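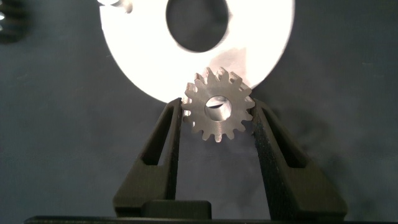 Blog › Workbench › Small parts

Search this blog Go

Ok so gears. I said in April I'd write this up and then didnt, so quick version before dinner.

The little metal spur gears are back out. Sixteen teeth each, squared-off, short – I like them. They have that brushed gray look that picks up every bit of light along the top teeth and then goes dull underneath. Hard to judge a tooth by eye when it does that. I keep turning them and turning them and thinking I see a nick and it's just the shine.

Bought a bag of 28 from Zokosport, which is mostly a bike parts place, but they have a drawer of odds and ends at the back and the guy lets you dig. Paid too much. Whatever. Sorted them last night in one go, from 9 until way too late, and ended up with 18 I'd trust and a pile of maybes in a jam jar. The maybes have burrs. A burr on the edge of the bore is the worst one, because the gear starts to go on the peg and then tips and sits there crooked and you push it and now it's really stuck. Ask me how I know.

What I do now, in order:

Wipe it. Dry cloth, nothing fancy.
Fingernail round the bore, both sides. If it catches, needle file, two strokes, check again.
Hold it by the rim and look through the hole at a lamp. Dirt shows up right away.
Then try it on the peg. Let it drop. Don't push!!

Bảo Kim taught me the lamp thing years ago when we were both fixing up old Doãn clocks – his were nicer, mine were louder – and I still do it every time. He also oils before fitting, which I dont. Oil on the fingers, then oil on the teeth, then fluff on the teeth. He'll write in about this. Fine.

Also changed my mind about the mat. I used to work straight on the white table and small parts just dissappear on white, especially shiny ones. Now it's a big black mat over most of the table. Shows every smudge and bit of dust, and I should wipe it more than I do, but a silver gear on black you can find in half a second. Worth it for that alone. Mine is an Anonia one, the large size, it was on sale.

The base part is a flat round plate, white, big hole in the middle, with short pegs standing up on it. The gears are meant to go over the pegs. Simple. Except the pegs are short, so there's not much to guide you, and if you come in at an angle you get the crooked thing again. Come straight down. Lay the gears flat next to the plate first so you're not reaching across everything with your sleeve (sleeve took out a whole row once, found the last one in my shoe).

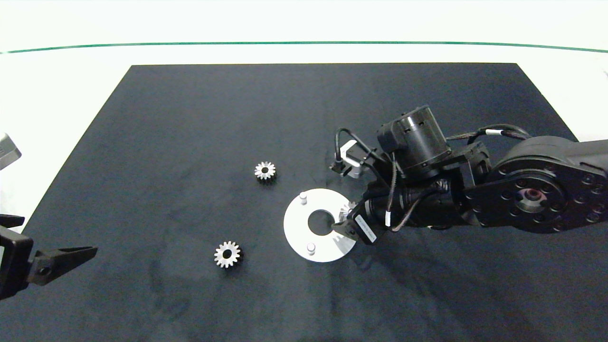
Does it matter which gear goes on first?

With two small gears the same size, the order makes no difference. Put the first one down flat, then turn the second a little as you lower it until the teeth line up, if your pegs are close enough that the gears meet.

Next job is the Grirnau kit, which has 224 pieces and a manual folded so many times the part numbers have worn off at the creases. Already missing a washer I think. Will post when I've got the tray sorted, maybe over the long weekend, and if anyone has a clean copy of page 9 please send it, mine is basically a hole.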